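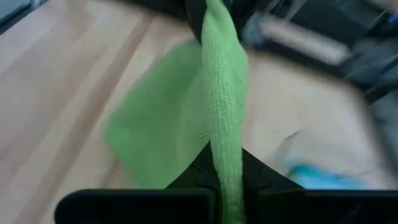

tealanvil
Moderator, Arms & Grippers board

Oct 29, 2023

Evening all. Several of you asked me to report back on the Filtberg two-arm towel kit once I'd lived with it a while, so get comfortable, I do go on a bit (my wife says I write like I'm paid by the word).

The kit is the two arms, two parallel grippers with the flat black pads, a wrist camera for each, and the Hartono folding software on a one-year license. I paid 3,000 for the lot, shipping extra. Assembly took me a long evening, and the printed guide is better than the one online, so don't throw it out with the packing foam like I nearly did!

I've been running it on microfiber towels, green ones and light blue ones, and I have to say I'm fond of it. The pads hold thin cloth far better than the rubber tips on my old Jancombe set.
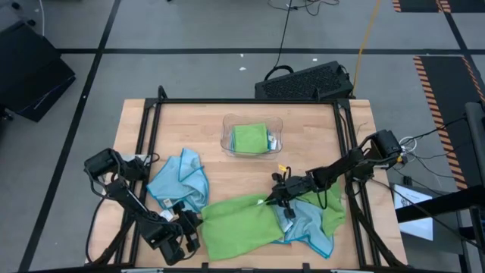
Where it still has trouble is overlapping towels. If a green one lies across a blue one, the software has to decide whose edge is whose, and it sometimes goes for the seam between them and brings up both. I've logged 134 runs so far and most of my restarts come from exactly that. Keep them apart and it's a much happier machine – mine will go through a small pile while I drink my coffee.

Happy to answer questions. I'll be slow until the weekend.

mossy_lathe
Thank you for this, lovely write-up as always. Does the twisting bother it? My cloths always end up as a rope once they're off the table, and then my gripper has no clue where the corner went.

dunmore28
I'm going to disagree with the fondness, sorry. 3,000 is a lot of money for something that wants its towels laid out politely. I had the Cladamby service do a trial at our shop, where they bring the rig and set it up for you, and it handled a mixed heap fine. You pay monthly, but you also get a person on the phone.

tealanvil
mossy_lathe – yes, you'll get ropes. What helped me was lowering the lift speed in the Hartono settings. The default is 100 and I run mine at 28, which feels painfully slow for the first hour and then you stop noticing. The cloth swings a good deal less.

dunmore28 – fair enough, and I'd love to see the Cladamby one work. I'd still want to own the arms, though, because I like to tinker and a monthly bill makes me grumpy.

mossy_lathe
28! I've been at full speed this whole time. Trying it tonight.

dunmore28
Well, our trial ends in November, so I'll post our numbers then and you can all tell me I'm wrong. Does anyone know if the Filtberg pads fit the older Jancombe grippers?

tealanvil
They don't, the screw holes are different. I drilled mine out and wouldn't recommend it.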